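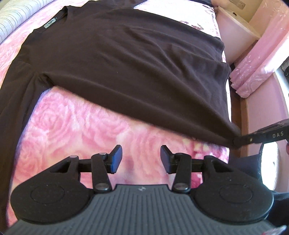
Folding day at Tultlow: notes from a visit

The Mishra house in Tultlow opens its doors a few times a year to anyone who wants to see how the clothing exchange works. I went on 11/4/23 with two neighbours from Clamham. It is a twenty-minute walk from the bus station, the last part uphill, and the sign by the gate is small enough that we went past it once.

The exchange takes in used clothes, sorts and mends them, and sends them out again to families in the area. Last year it handled 3,450 garments. All the work is done in an ordinary house. Coats are in the hall, children's things are in the dining room, and shirts and jumpers are upstairs in the bedrooms, where the beds are used as folding tables.

Alžběta Ďurica met us at the door and took us round. She has run the upstairs rooms for six years. Before that she worked in the laundry of a hotel in Esitz, and the folding method used in the house is mostly hers.

We started in the back bedroom with the shirts. The bed has a blanket with big pink roses on it, and a dark brown long-sleeved shirt was spread across it at a slant, with the neck towards one side and the sleeves out. Dark clothes are checked on the pale blankets where possible. The brown one had a few specks of lint on it and long soft wrinkles running down to the hem. Lint comes off with a damp cloth. Wrinkles are smoothed by pulling the bottom corners outwards, then running a flat hand from the collar down.

The order of work for a long-sleeved shirt is as follows. Lay it out and straighten the underarms, where the cloth tends to bunch. Check the collar label for the size and write the size on a slip. Turn it face down. Bring one side in to the middle with the sleeve laid straight down the back, then do the same with the other. Fold up from the hem in thirds. The slip goes inside the collar so that it can be read when the shirts are stacked.

Visitors were invited to try. My first shirt came out wider at one end and had to be opened up again. The sleeves were the hard part. One of my neighbours had the knack of it straight away and did a whole pile of school polo shirts while we were still talking.

Missing size labels are a regular problem. Shirts without one are measured across the chest and put in a separate box, and there were 40 waiting on the landing when we came through. Anything with a torn seam goes to the mending room at the front. We only looked in there briefly as it is narrow and two people were sewing.

Downstairs there was tea and a plum cake. We were shown the record book, which lists what goes out each month. The best month so far was June, with 1,341 items, mostly summer clothes and school uniform.

The visit took a little under two hours. There is no charge, but a bag of clean clothes is welcome, and men's shirts in larger sizes are short at the moment. Groups should be no bigger than 20. Parking is poor and the stairs are steep. The next open day will be put up on the gate.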